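**Karncombe sewing and mending room opens its doors to the neighbourhood this Saturday**

KARNCOMBE – After a long winter of painting, sweeping and hauling furniture up one very narrow flight of stairs, the Gudilgate Mending Room is delighted to invite everyone in the neighbourhood to come by on Saturday morning, have a cup of tea and see what we've been up to!

The room is a shared workspace for people who like to make, mend and tinker at home but have run out of kitchen table (and we know there are a lot of you, judging by the 400 or so replies to our letterbox survey). Members can book a table for an afternoon or an evening, and the first visit is free for anyone living in Karncombe.

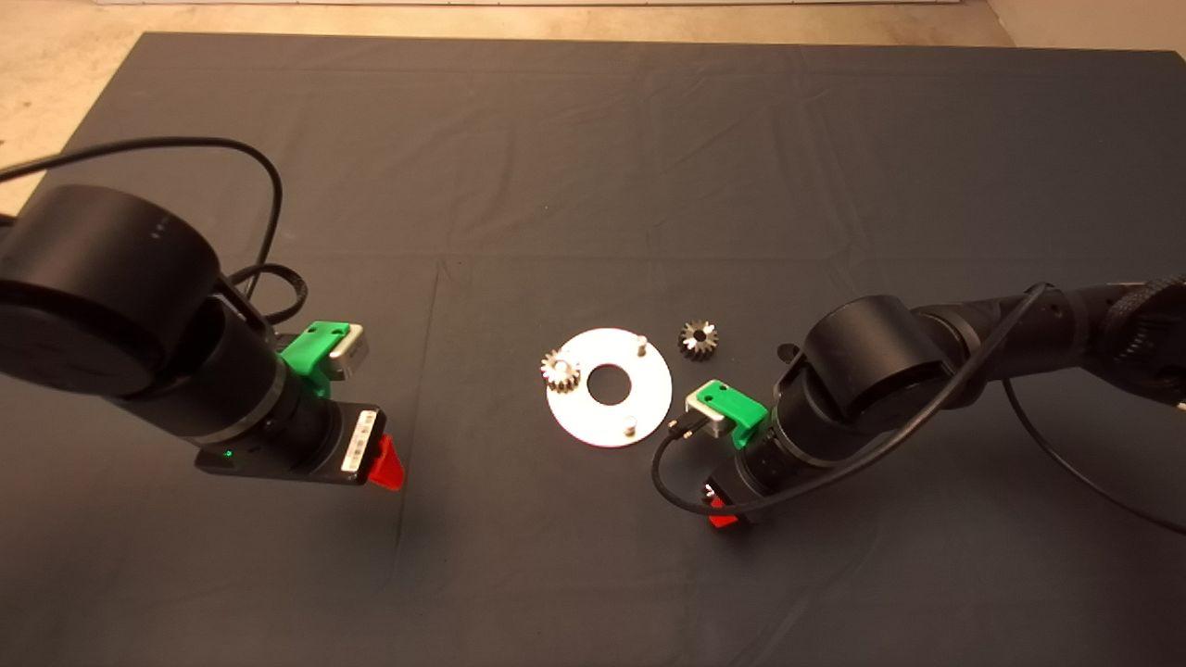 Work tables were the thing people asked for most, and we took our time over them. Four are ready for bookings, with a fifth to follow when the back corner has been rewired. We wanted a surface that would be kind to whatever was set down on it, so a dark grey cloth goes over the top, creases and all, and a pale piece such as that flat white metal ring shows up against it very nicely. The speckled beige floor was here before us and we've grown fond of the colour.

"My grandmother mended everything on a folded blanket, and I suppose I've wanted a room like this ever since," said Aparecida Macedo, who coordinates the project. "Bring the lamp that's been in your cupboard since last year, bring the coat with the torn lining, and please bring your neighbours too."

Fabric offcuts have been donated by Mansilla, our friends down the road, and will be free to take home on the day while they last.

Doors open at 10 a.m. Children are very welcome with an adult, and bookings for February can be made at the front desk.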